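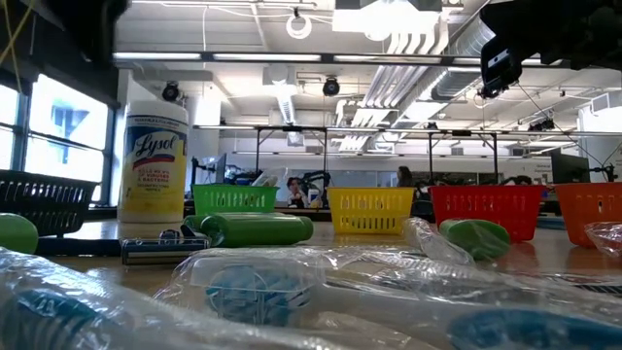 Razor and brush, the brush still in its wrapper. Baskets farther back.

How to pack a wash bag for carry-on only (and not lose half of it at security)

Quick one. Writing this between two trips so forgive the typos. People keep asking what I take and how it all fits, so, start to finish.

First, the bag itself. Clear, zip top, one quart. Mine's an Ullis, the flat one, bought in February two winters back and still going. A freezer bag works too. Bring a spare, the zips split.

Do the packing the night before. Not the morning. Morning packing is how I ended up in Mirnitbridge with two deodorants and no toothpaste.

What you need

- one clear quart bag for liquids
- one small cloth pouch for dry stuff
- travel bottles, 3.4 oz or under, with the size printed on them
- plastic wrap or a sandwich bag cut up
- masking tape and a pen
- a towel to lay it all out on

Step 1. Lay it out

Everything you used in the bathroom yesterday. Literally walk through the day. Teeth, face, shave, shower, hair, bed. If you didn't touch it yesterday, probably leave it home. Exceptions: painkillers, band-aids, whatever the doctor gave you.

Two piles. Wet and dry. Wet is anything that pours, smears, sprays or squeezes. Toothpaste is wet. Mascara is wet. Lip balm in a stick is dry, lip gloss is wet. Stick deodorant dry, gel deodorant wet. If you're unsure call it wet.

Step 2. Swap wet for dry

Biggest space saver by far. Bar soap for body wash. Shampoo bar for shampoo. Solid sunscreen stick if you can stand it (I can't, too greasy). Toothpaste tablets are fine after the first few days, chewy at first.

Cut the bar in half. A whole bar of soap for four nights is silly. Let it dry out on a rack a day before you go or it turns to mush in the tin.

Step 3. Decant

Small bottles, filled to just under the shoulder, never the top. Cabins lose pressure, bottles burp. Squeeze the air out before the cap goes on. Thick creams go in a contact lens case, left and right side, one day cream one night cream. Label with tape. You won't remember which is which, I've washed my hair with face lotion more than once.

Then a little square of plastic wrap over the neck of the bottle, cap screwed down on top of it. Takes ten seconds each.

Don't bother decanting anything you can buy cheap on arrival. My friend Aatos Suominen lands with nothing but a toothbrush and shops at the first drugstore. Works in a city. Does not work at a cabin.

Step 4. Razor

Check your razor type first. In the US, cartridge razors and disposables are OK in a carry-on. A safety razor handle is OK but the loose double-edge blades have to go in a checked bag, so with no checked bag, buy blades there. Straight razors, same deal, no blade in the cabin. Electric is fine. Other countries, look up the airport rules before you leave.

Cover the head. If you threw the plastic cap away (everyone does) fold a bit of card over it and put a rubber band round. Dry the razor properly first or you get rust spots and a smelly pouch.

Small tin of shave soap beats a can of foam. Most cans are over the limit anyway and they take up a third of the bag.

Step 5. Brushes

Toothbrush needs a head cover with air holes. Wrapped tight in plastic it stays damp and gets nasty on a long trip. Brand new one still in its packaging, leave it sealed till you get there. Hair brush: small one, or a comb. Pull the old hair out of it, come on.

Step 6. Load the bag

Bottles upright along the bottom seam. Tubes flat against the back. Tiny stuff last, in the gaps. It has to close without a fight. If it bulges take something out, conditoner usually.

Dry pouch goes anywhere in the suitcase. Liquids bag goes on top or in the outside pocket so you can grab it in line. Some airports have the new scanners and you leave it in, some don't, read the sign.

Weight

Only matters on the strict airlines. I weighed mine on the kitchen scale: dry pouch 400 grams, and the travel hairdryer weighed more than that so the hairdryer stays home now. Hotels have them.

When you get there

Unzip everything. Hang the pouch open if there's a hook. Soap out of the tin overnight. I rinse the razor and leave it on a folded tissue by the sink, then do one last sweep of the shower before checkout. That's where the shampoo bar gets left. Every time.

Going home, used-up stuff in the trash, rest back in the bag. Wash the clear bag in warm soapy water and prop it open over a glass to dry. Refill the bottles right then, while you still know what ran out, and the whole kit sits ready under the sink for next time.

Updated 9 December 2023, fixed the bit on blades.

Contact | © Narkeo Travel Notes | Back to top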